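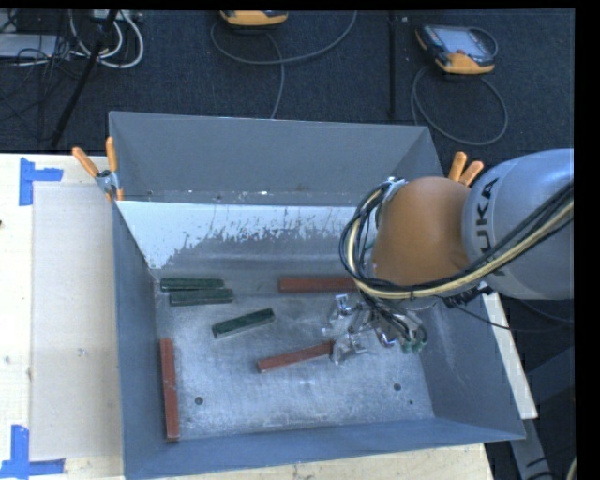 Teaching a KUKA arm to empty a bin by demonstration
Final report, robotics project course, Group 7
Project name: Fatside

1. What we wanted to do

Bin picking with no vision model written by us and no grasp planner. Just a person showing the arm how it is done, over and over, and then a policy trained on the recordings. The question from the course staff was which way of showing is better for beginners: grabbing the arm and moving it by hand (kinesthetic), or driving it from a distance (teleop). We were supposed to do both and compare. We did both. Comparison is a bit thinner than we hoped, see section 6.

Project is called Fatside because of an argument in October over whether you should pick a block by its fat side or its thin side. Thin side won, name stayed.

2. Setup

Metal bin with sloped sides on a wood table, clamped so it can't walk when the gripper bumps it. Clamps have to go on the rear corners, at the front they are in the way of the wrist. Blocks are green and reddish brown, all the same shape. Tape marks on the tabletop show where the panel next to the bin goes, don't move them!! We re-taped once and lost an afternoon of data.

The bin has holes in the floor and a lot of scratches, and the bare metal reflects. Some of the coating on the back slope has come off. We thought about painting the inside matte but then we'd be solving a nicer problem than the one we were given.

Software was Zulia for recording (joint positions, gripper command, camera) and Ollska for training. Both came with the lab, we only wrote the glue in between. The glue is ugly. It's in the repo under tools, read the readme first.

Teleop handle was a Van Hecke unit, the older one with the stiff twist axis.

3. Task definition

Start: blocks in bin, gripper open, arm parked above the right wall.
Goal: pick one block, lift clear of the walls, put it on the panel at the left, go back to park.
One demo = one block. Not the whole bin. We tried whole-bin demos first and they were too long, one bad grasp in the middle and you throw out everything before it.

Order of picking was left free in the beginning. Bad idea. One of us always took the nearest block, another always took whatever was on its own, and the policy learned neither, it went to a spot between two blocks and closed on air. After that we had a rule: take the block with the most free space at its sides. If two look equal take the one closer to center.

4. Showing by hand

You put the arm in the compliant mode, hold it near the wrist and pull it through the motion. Gripper is on a foot pedal.

Good things: you feel contact. When the finger touches the bin floor you know right away and you back up. First timers got a usable demo within minutes.

Bad things: your arm and shoulder are in the camera picture. The policy then learns with a person in view and runs without one. We masked the upper part of the image and that helped some, but the mask also hides the back of the bin, so blocks near the rear slope got ignored.

Also it's tiring. The wrist is heavy even in compliant mode, and the hose bundle pulls back when you turn it past a certain angle. You start taking shortcuts, dragging straight across instead of lifting, and the shortcuts end up in the data. We didn't notice this until we plotted the height of the lift over a session and it just goes down and down.

5. Showing by teleop

Stand behind the line, handle in the right hand, trigger closes gripper. No person in the image so no mask. Rear blocks are fine now.

No feel though. Everybody pressed into the floor at least a few times. We added a floor limit in software, 2 mm above the metal, and after that it was much calmer. Fingers still catch on the edge of a block sometimes and push it in place of gripping it.

Depth is the hard part. From where you stand the far wall looks closer than it is. What worked for us was to come in high, stop, look, then go straight down. The stop shows up in the data as a pause and the policy copies the pause. It hangs over the block as if it is thinking. We trimmed the pauses out with a script (anything with almost no joint motion gets cut) and the hanging mostly went away.

The stiff twist axis matters for blocks lying at an angle. People avoid twisting, so they come in a bit crooked and let the fingers straighten the block. Works for a loose block. Does not work for two blocks side by side, there is no room for the finger.

6. Data and results

300 demos total, split evenly between by hand and teleop. Then we trained one policy on each half, same settings, and ran each one for 100 picks. The blocks were put back by dropping them in from a box lid so nobody could arrange them nicely.

Teleop policy was clearly better on blocks near the back and on loose blocks in the middle. By-hand policy was better on blocks along a wall, we think because people could feel the wall and slide the finger in next to it. Both were bad at two blocks touching along the long side. Most fails there are the same: finger comes down on top of the second block, arm stops on force limit, end of run.

The full table is in the appendix file. Please don't read too much into it, the camera was bumped between the two runs and we only re-calibrated afterwords.

7. Things that went wrong

- Pedal cable came loose and the gripper command was recorded as open the whole time. A whole morning of demos in the trash. Check the gripper plot after the first demo, not after the last one.
- Reflections on the bin floor change with the ceiling lights. Close the blinds, same lights on every time.
- Hoses. If park position is too far over they rub on the wall. Moved park up.
- We saved failed demos in the same folder as good ones for the first week and had to sort them by watching every single one.

8. If another group picks this up

Record by teleop and add by-hand demos only for the wall cases. Mixing the two was our plan for the last week and we ran out of time, the config for it is in the repo but has never been run to the end. Fix the picking order before the first recording and write it on the whiteboard. Take breaks when recording by hand. And do something about touching blocks, maybe a nudge demo that seperates them first and then a normal pick as its own demo.

Batteries for the handle are in the top drawer, charger is the one with green tape.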